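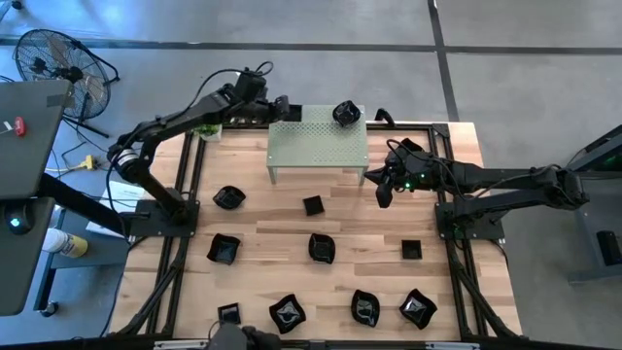

Home Gear Training Fixtures Reviews

Review: Dendunen two-man tackle sled

Our club coaches under-15s and under-17s on a ground it shares with two other codes, so anything we buy has to come out of a shed, get used, and go back in the shed. We had been getting by with hit shields and one old tackle bag that leaked foam. Last June we bought the Dendunen two-man sled and used it for the rest of the winter, then again in pre-season. It cost $900 delivered, paid for out of club money, and the maker had no say in this review.

Setting up

The sled comes in two cartons. The base frame bolts together with the spanner supplied, and the two uprights slot into it and are held with pins. I put it together alone in 40 minutes. The instructions are one sheet of drawings with no words, and the drawing for the rear crossbar shows it upside down. If your bolt holes don't line up, turn the bar over.

The pads lace on at the back. Lace them tighter than feels necessary and check them after the first night. Ours had dropped a few centimetres by the end of the first session and haven't moved much after being redone.

On the grass

The runners are wide and turned up at both ends, so the sled goes forwards and backwards without digging in. On firm ground it slides well. On the soggy end of our oval it sits down into the mud and the smaller players can't shift it, which is a problem in July and August when the whole place is soggy. We moved it up near the clubrooms where the drainage is better and carried on.

The base weight suits the under-15s with nothing added. For the older group a coach stands on the rear platform, or you can load it with sandbags. There are two pegs for weight plates as well, but plates rattle and one worked its way off during a drive. Sandbags stay put.

What I like most is the pad height. The uprights have four settings, and the lowest one is low enough to make a tall 16-year-old bend at the knees. With shields, our players got into the habit of hitting high and leaning. On the sled, if you hit high the front lifts and you go nowhere, so they feel the mistake straight away. I did less yelling about body position in the second half of the season.

Two players working side by side also have to go together. If one is late, the sled swings to the other side. We ran this as a race over short distances and the kids liked it more than any drill I have brought in for a while.

Wear

The covers are heavy vinyl and have held up. One seam on the left pad opened near the bottom and I stitched it with fishing line. The paint has come off the runners, as you would expect, and there is surface rust where it came off. I wipe them down and give them a spray before the sled goes away.

The pins are the weak part. They are a plain push-through type with a small clip, and the clips get lost in the grass. We were down two by the end of the first month. Hardware shop clips fit and cost next to nothing, so buy a packet when you buy the sled.

Moving and storing it

There is a wheel kit sold separately. Get it. Without wheels it takes four players to carry the sled to the shed, and they will not be careful with the door frame. With wheels, one adult can tip it and pull it. The uprights come off so it can lie flat against a wall — handy if your shed is like ours.

Compared with the Tsao

I used a Tsao single-man sled at a previous club. It is lighter, easier to move, and fine for one-on-one work. Its pad only has two heights, though, and it tips if a big kid hits it off centre. With a small squad I would still look at it. With 40 players at training you need two going at once, and the Dendunen gets through the line faster.

Worth buying?

For a junior club with a decent patch of ground, yes. If your field is wet all season, try to borrow one first and see if your younger players can move it. I would buy it again, with the wheels and the spare clips on the same order.

14 comments 31 shares

Contact us | Copyright Lillham Sideline | Back to top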